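16 Mar 2023

Workshop notes, dye bench

Okay, second go at the eucalyptus bath and I'm a lot happier with the colour this time. The first batch (the November one, for anyone flipping back) came out a sort of wet-cardboard brown and I blamed the leaves, but I'm now pretty sure it was me cooking them too hard. I had the pot at a rolling boil for most of the afternoon because I wanted to get home. This time I kept it just under a simmer and left the lid on, and the liquor went from weak tea to a proper rusty orange by the time I'd finished cleaning the screens.

Used 300 g of dry leaf to 5 litres of rainwater. Rainwater from the tank, mind you, not the tap! The tap water here is hard enough to dull everything, and I've got a whole drawer of sad grey samples to prove it. If the tank gets low again I'll buy the deionised stuff from Fatia and grumble about the price.

Fibre was the Ó Néill wool, the undyed two-ply. Scoured it last night in warm water with a squirt of the Flirier wash and it was still a bit greasy this morning, so I did it again. Somebody wrote "no need to scour" on the bag in texta and I'd like a word with them. Grease is the whole reason the November skeins went patchy at the ties, I reckon. Also tied them looser this time, figure-eights with cotton, and the dye got in under the ties nicely.

No mordant on the first skein, alum on the second, and a dip in the iron pot for the third. Plain one is a warm orange. Alum one is brighter, nearly a marmalade, and it's my favourite by miles. The iron one went to a greeny charcoal so fast that I panicked and yanked it out, and then of course it kept going in the rinse. Next time I'll make up a weaker iron bath and have the rinse bucket sitting right there before I start.

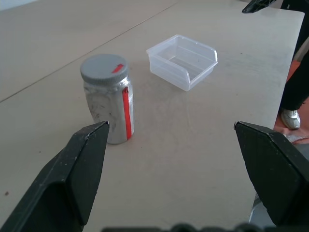 I still want to know how it behaves on cotton. Cotton has never liked me. I've got a length of the Fadska calico put aside, already soaked in soy milk and dried twice, and I'll cut it into strips and run them through whatever's left of the bath tomorrow. The exhausted bath should give a paler version - peach, hopefully, and not that bandage pink we got off the avocado stones.

Wash test: did one round on the snipped ends, cool water, a bit of agitation, pressed onto white cloth. Alum end left nothing that I could see. Plain one left a faint yellow mark. Iron one left a grubby smear, so it needs more rinsing before it goes anywhere near a customer's cushion.

Light test is started too. Wound each sample onto card, covered half with foil and stuck them in the north window. They'll come down after 42 days. Please don't move them to make room for seedlings (you know who you are).

Other bits. The big thermometer is reading high again, I checked it against the jam one and they don't agree, so trust the jam one. The strainer has a hole near the handle and I was picking leaf out of the wool for ages. Spent leaves are in the compost, except the iron lot, which I've bagged separately.

To do: cotton strips, weaker iron, new strainer, wash the alum skein properly and weigh it dry.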